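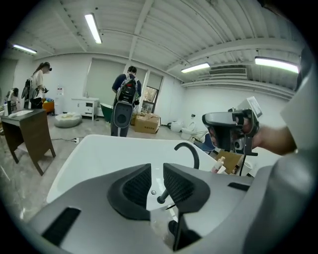 **Mercy Makokha:** Deck-mounted goosenecks splash, Delphine. I had one for years and the water came from so high up that the floor on that side never dried out. If you can still swap it for a shorter spout I would, before you get attached to it.

**Delphine Obi** (original poster)
Jun 28, 2025

Too late, I'm attached! For anyone just finding the thread: white freestanding tub from Mondal, black curved faucet from Irar, all of it going into the big room at Tinbridge with the corrugated ceiling. The tub cost me $500 because it was an ex-display model, and then the faucet ate up everything I thought I'd saved.

My questions are still the ones from before:

- Do I put anything around it (a screen, a curtain, a half wall) or leave it standing out in the room?
- What do I do about the lights? They're fluorescent tubes and you lie in the bath looking straight up at them.
- How do you people keep black faucets from going chalky?

The little bottle with the pink label keeps ending up on the rim too, and I'm already sick of moving it every time I wipe the thing down. There's nowhere else to put anything. So I guess that's a fourth question.

**Faraji Okoth**
Leave it out in the room. You bought a freestanding tub, let it stand free. The second you box it in you've got a regular bathroom with a weird ceiling.

For the faucet — dry it with a soft cloth after every bath, and that's the whole routine. If you skip a week, use vinegar cut way down with water, wipe, rinse, dry. Check the care sheet first though, some black finishes hate vinegar.

**Naomi Mushi**
I'm going to disagree with Faraji, and I say this as someone who did exactly what he's recommending. Big rooms are COLD when you stand up out of hot water. I lasted one winter with the tub out in the open and then I bought a folding screen, and it made more difference than the space heater did. It doesn't have to be a wall. Mine's fabric on a frame and I shove it out of the way in July.

Also get a bath tray that goes across the tub for your bottles. Measure rim to rim at the widest point, then check the tray at the spot where you'll really use it, those curvy tubs aren't the same width all the way along.

**Mercy Makokha**
Second the screen. And please don't put the tray under the spout, I've seen it done and it turns into a fountain.

**Faraji Okoth**
Okay but a screen also blocks the light and the view, and she hasn't said anything about being cold. Delphine, what's on the window side?

**Delphine Obi**
Trees! Lots of glass, it's the best part of the whole place.

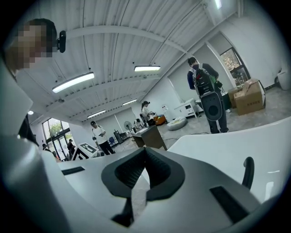 *Tinbridge, the window side, with the ceiling I keep complaining about.*

So you see my problem. I'd love to look out at the green while I soak, but glass that tall works in both directions, and people do walk around back there. And the tubes carry on down the room, so dimming one doesn't get me anywhere.

**Naomi Mushi**
Oh that's lovely. I take back half of what I said. Put the screen between you and the door and leave the trees alone. For the glass you could do frosted film on the bottom part only, up to shoulder height, and keep the tops of the trees. Stick it on with soapy water and a squeegee and do it with 2 people if the panes are tall. I tried it solo and ended up wearing it.

**Mercy Makokha**
Film looks like a dentist's office to me, sorry Naomi. Long linen curtains. They'd take some of the echo out as well, I bet that ceiling rings like crazy when the water's running.

**Delphine Obi**
It does, filling the tub sounds like a rainstorm. Curtains might win just for that.

**Faraji Okoth**
On the lights, don't mess with the tubes at all. Put in a floor lamp or a couple of wall lights for the evening, on their own switch, and leave the overheads off when you bathe. Get an electrician for anything near the tub and ask which fittings are allowed at what distance. The Skallport wall lamp comes in a black that would go with your faucet. I have 7 of them in my place and yes I know that's too many.

**Naomi Mushi**
Faraji has 3,004 posts on this forum and I think most of them are about wall lamps.

**Faraji Okoth**
Guilty.

**Fathima Weerasinghe**
Joining in on the splash thing. Mercy's right that high spouts can splash, but a lot of it is people opening the tap all the way. Run it at half for the first couple of inches and then open it up. My gooseneck is fine and I've never once mopped. Would not swap it.

**Mercy Makokha**
Half flow in a tub that size, you'll be there until dinner. But okay, if she loves the faucet she loves the faucet.

**Delphine Obi**
I do love it. Ordering curtain samples and a tray tonight, screen on hold until it gets cold. Fathima, does your tray slide around at all? Mine would be sitting on a really glossy rim.

**Fathima Weerasinghe**
It did until I stuck rubber dots underneath. Get the clear ones, the white ones went yellow on me.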